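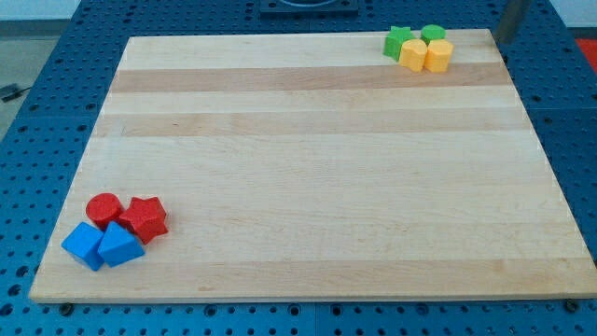
Drukitano house rules for tabletop sorting
README, last edited 2023-05-20

Hi! If you're reading this you have probably just pulled the Drukitano recordings and want to know what you've got, or you're about to record more of them and want to know how we like it done. I wrote this for both of you. The rules part is the longer part, and please read it even if you only came for the data, because half the questions I get by email are answered in there.

What's in the release

There are 2,545 episodes in this version. Every one of them is a block sorting task: colored plastic shapes on a wooden board, grouped by color or by shape, and the groups go to the corners named in the task text. 83 episodes are marked "review" in the index. Those are ones where I or somebody else disagreed with the success label, and I left them in on purpose. Filter them out for training if you like, but I'd love it if a few people used them to look at how labels go wrong.

Each episode folder has the video, the joint log, the task text and a small notes file. The notes file is often empty. When it isn't, read it!

The rules

These started as a list taped up next to the table at Aditon, and then Bredov asked for a copy, and then Kobzar, and by that point I had to type it up properly. They are house rules. They are not a safety standard and they don't replace one. Your site has its own risk assessment for the arm and that one wins every time there's a conflict with anything in here.

Before you start

Bolt nothing new to the table in the middle of a batch. If a post or a plate has to move, close the batch, move it, and open a new one with a new batch number. I know it feels silly for a two-minute change. Do it anyway.

Check that the board is where the last batch had it. A small angle is fine and we don't square it up (I used to, and I stopped), but it should be the same small angle all the way through. Give the near edge a gentle push with a finger. If it slides, fix that first.

Loose cables go out of the arm's reach, and tools go off the table completely. We had a hex key sit in view for most of a morning in the first September batch and I'm still seeing it in my sleep.

Write the task text before you place the blocks. "Put the green and yellow ones in the far right corner and the red and blue ones in the near left corner" is a good task text. "Sort them" is a bad one. Left, right, near and far are always from the camera's side – please don't switch to the robot's side because it's handier for you.

While you're recording

Stay out of reach of the arm from the moment it's enabled. Reset by hand only when it's disabled, and say so out loud if there are two of you. This is the one rule I get grumpy about.

Keep the speed cap on. People ask me if they can lift it for the easy episodes and the answer is no, the easy episodes are the ones where your hand wanders in.

If the arm drops a block, let the episode run. Don't reach in and save it. A drop is data, and a recovery is even better data. End the episode early only if a block leaves the table or something is about to get damaged, and put a line in the notes file when you do.

Vary the start positions more than you want to. We all have a favorite way of scattering blocks, mine is a sort of sad crescent, and it shows up in the logs like handwriting. After 16 episodes swap places with somebody else, or at least get up and have a coffee.

What counts as done

This caused more arguments than everything else put together, so I'm writing it out slowly.

A group is done when all its blocks are in the right corner area, fully on the board, and closer to each other than to anything in the other group. They don't have to touch. They don't have to make a neat square either, two by two looks lovely but it isn't scored. A cube that's ended up turned so a corner points at you is fine. A block lying on a different face from the one it started on is also fine, unless the task text says "upright".

A group is not done if any block hangs over the edge of the board, even a tiny bit. It's not done if one block is resting on top of another. And the middle of the board has to be clear at the end. A stray in the middle means a fail for the whole episode, however nice the corners look.

Label from the last still moment after the arm has backed off. If you can't decide within 5 seconds, mark it "review" and move on.

Known problems

The star blocks are harder than the others and we don't have enough of them being picked up from the narrow side. The task texts from Kobzar say "cylinder" where everybody else says "round one". I thought about cleaning that up and decided to leave it, since real people talk both ways.

Some early episodes have a joint log that starts a beat after the video. They're flagged "late_log" in the index. Don't line them up by first sample.

Who to bug

I look after this file and most of the labels. Sivaprasad Krishnan looks after the index and the loader, and he's much faster at answering than I am. If you want to change a rule, send us the new wording together with two or three episodes where the old wording gave you the wrong answer. I do change them! The bit about blocks resting on other blocks came in exactly that way, from Bredov, and it should have been there from the start.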